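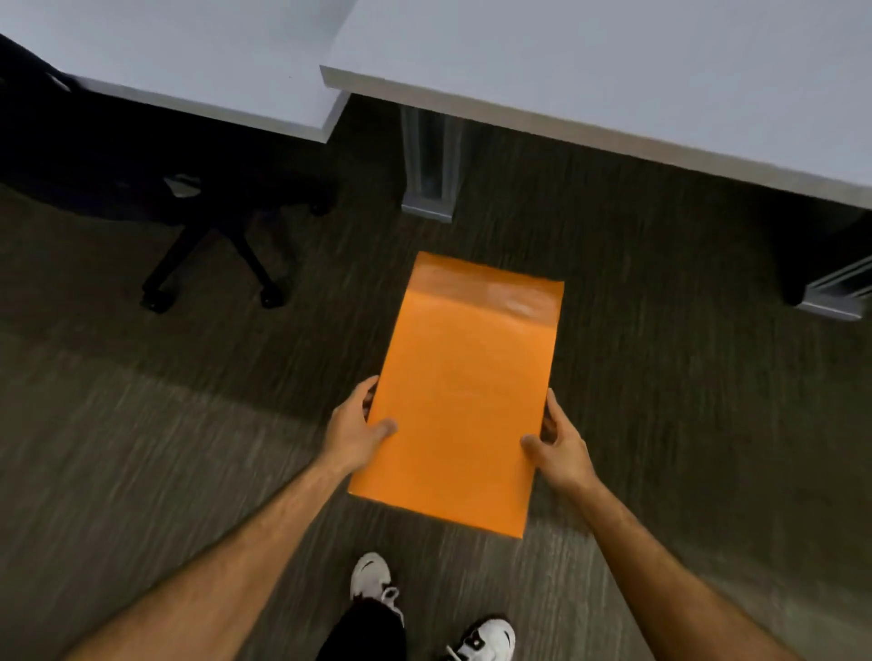 Ajith Nadar asked after the last club meeting whether the envelope task can be recorded with one hand only, and the answer is no, the Tiltar arm pair learns it with two.

4. Recording the envelope task

4.1 Put on the head camera and stand in the open floor in front of the desks.

4.2 Hold the envelope flat, one hand on each long side, thumbs on top. Keep still for three seconds.

4.3 Say "start" and turn the envelope over slowly. Bring it back to flat.

4.4 Repeat until you have 40 recordings. Save them in the folder Carbone, under your team name.

Note: Use an envelope of one plain color. The Andeo software finds its edges easier – this we learned in January.

Caution: Do not walk while you record. Look at the envelope, and let your partner watch the chairs and cables.

If the camera light goes off, delete the last recording and begin again from 4.2. For other errors see section 9.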